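Leave the Toaster Oven Where It Is

Every few months someone writes that a kitchen counter should be bare. Put the appliances in a cupboard, the advice goes, and bring them out when you need them. I followed it for most of a year in our apartment in Laltley and I think it is bad advice for anyone who cooks on a small surface.

A toaster oven is heavy and awkward. Ours lived on a low shelf, and I stopped using it within a month. I turned on the full oven for two slices of toast. When I put the toaster oven back on the counter for good, I lost a third of the space and started cooking properly again.

The real trouble is the small stuff that gathers next to the big appliance. A mug gets set down, then a bowl, then a bottle lands on a plate because the plate was there. By 6 p.m. you have no place to chop an onion. 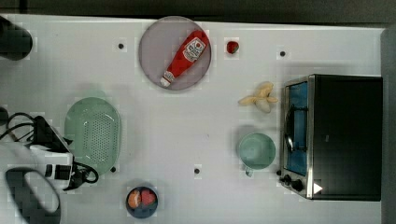
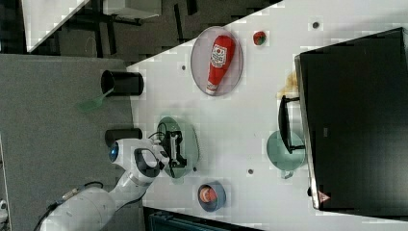
A red ketchup bottle lying on a plate, in both views.

Where should the ketchup go if the counter is short on room?
In the door of the refrigerator, upright, as soon as the meal is over. Most people reach for it once a day at most, so it doesn't need a place next to the oven.

I would apply the same test to everything else. If you use it daily and it is hard to lift, it stays out. If it is light, it goes away, even if you use it daily, since a mug takes two seconds to fetch. Plates and bowls should never be stored on the work surface. A plate left out turns into a tray, and a tray fills up.

Colanders are the hard case. They are light but take up a lot of room in a cupboard, and they don't stack with anything. I hung ours from a hook on the side of the Stidard shelving in July and haven't thought about it again. Spatulas can stay out in a holder if the holder is kept well back from the stove.

People will say a bare counter looks better. It does. I have also eaten at houses with bare counters, and dinner started late while the equipment was being found. I would take the big ugly oven in plain sight and a clear stretch beside it.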